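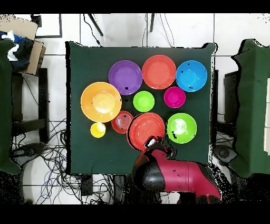

Osness Math Bridge: Progress Report to the Utano Fund
Reporting period ending in August

Summary

The grant pays for two things: a summer algebra course for students entering ninth grade in the Clilthorpe district, and a workbook to go with it. The course ran and the workbook exists. The workbook is longer than we told you it would be, and the placement test is shorter, and most of this report is an account of how those two facts came about.

Enrollment and attendance

We enrolled 192 students across 9 sections. Our proposal called for eight. The ninth was opened after the middle school mailed our flyer to every family on its list, including families of students who had finished algebra the year before. A few of those students came anyway. They were very polite about it and finished the first unit before lunch.

Average attendance was 76 percent. It was higher in the morning sections and sagged in the 1 p.m. sections, which met on the second floor of a building whose air conditioning is described in the lease as "available." We have asked for first-floor rooms next summer and have been told that our request was received.

Placement test

The original test had forty questions and took most of a class period. Too many students left the last third blank, so we had no idea whether they couldn't factor or had just run out of time. The new version has eighteen questions. It gives up on testing percent word problems altogether, on the theory that we teach those to everyone in week one no matter what the test says.

Scoring is now done on paper with a key. We did try the Zawadzka online system, which you kindly approved as a budget line. It would not accept one half as an answer if the student typed 2/4, and it would not accept 2/4 as an answer when the key said 2/4. We spent two weeks writing to their support desk and then bought pencils. The unspent portion of that line is shown in the attached budget, and we would like to talk about moving it to printing.

Workbook

The workbook now holds 1,414 practice problems. We promised nine hundred. What happened is that each teacher was asked to contribute problems on their weakest topic, and each teacher turned out to have strong feelings about fractions. Unit 2 (fractions and signed numbers) is therefore the size of a small phone book. Unit 5 (graphing lines) is thin, and the section on slope needs at least one more page of exercises where the answer is not 2.

Answers to the odd-numbered problems are in the back. Students found errors in the answer key at a steady rate all summer, and we paid a bounty of one granola bar per confirmed error. The granola bars came out of the snack budget and the corrections are in the second printing. Two disputes about problem 31 in Unit 4 are still open. Both students may be right, depending on how you read the word "remaining."

Results so far

We gave the same eighteen questions on the last day. The biggest gains were in solving one-step and two-step equations and in combining like terms. Signed numbers improved, though subtracting a negative remains a matter of faith for a good number of students. Word problems barely moved. We had one teacher who spent a full week on them and whose section did no better than the rest, so we don't plan to fix this by spending more weeks.

First-quarter grades from the high school will tell us more than our own test can, and we have a data agreement with the district that needs only one further signature. It has needed only one further signature since spring.

Staffing

All nine sections had a teacher on every day of the course. Tutor turnover was higher than we wanted. Three left in the second week for a lifeguarding job that pays better and involves less long division. We raised the hourly rate for the rest and kept everybody after that. The higher rate is built into next year's request.

Next period

Trim Unit 2. Lengthen Unit 5.
Print the second edition of the workbook, with the corrected key.
Start Saturday-style review sessions in the fall, on whichever afternoon the building is unlocked.
Obtain the signature.

The budget table and the attendance sheets by section are attached separately. The row labeled "misc. (protractors)" is correct as written.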